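Cheapest way to quiet an echoey room?

My hobby room in Somlow is all hard walls and bare floor, and every word bounces! I have 395 dollars. Rug or panels first? 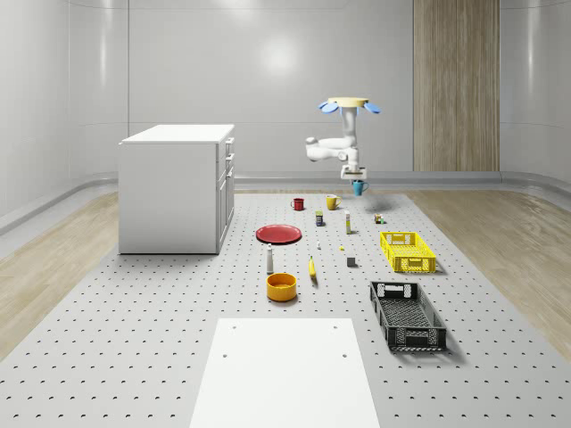
Uyên Hồ
Rug first — thick, with a felt pad. I love mine!

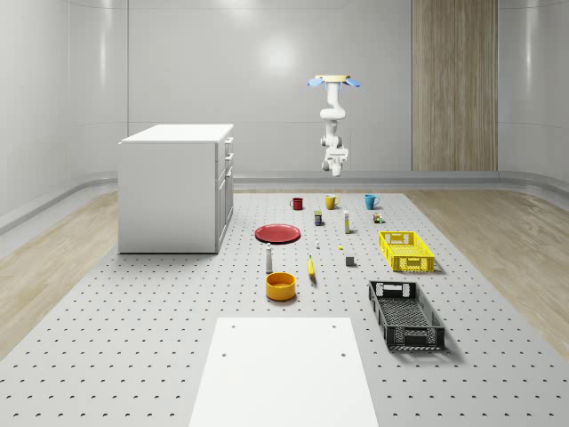
Last edited 27/07/2023
I added 2 heavy curtains in May and wow, what a change.

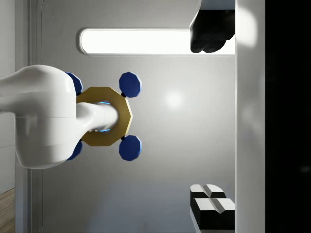 Bookshelves help too, so fill them up!

Other answers

Flurkeck
Egg cartons

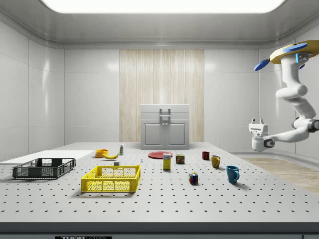 Related: Quieting a squeaky door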